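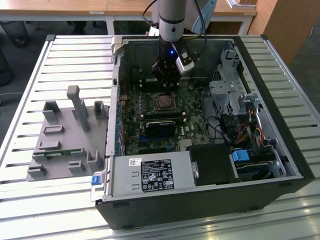

Figure 3. Desktop tower with the side panel off and the processor exposed in its socket.

4.2 What people keep, and what they say about it

Few of the households we visited in Drangate had thrown away a computer on purpose. They had put it in the hall closet. From there it went to the basement, and after a decent interval it became part of the basement. Of the 16 owners interviewed at length, most described the machine as "still good," a phrase that survived even when the owner could not recall the decade in which it was last switched on.

The reasons given were seldom technical. Lūse (see Section 2) calls this "storage as apology": the owner paid too much, feels bad about it, and makes amends by dusting the thing every January. We found the term useful, though our respondents did not dust. Several named the family photos on the drive. Two of these later remembered that the photos had been copied years before, and kept the computer anyway.

Tower cases (Figure 3) were held longer than laptops. Owners believed a tower could be opened and its parts put to use — a belief that did not depend on owning a screwdriver. The town's mail survey, sent to 2,000 addresses in Drangate and Ruson, shows the same pattern, with the usual caution that people who answer surveys about old computers tend to have one.

Collection days changed little. At the Kļaviņa Street drop-off, one man arrived with a tower, spoke with staff about its memory for some time, and drove it home again. He is coded in Table 4 as "undecided."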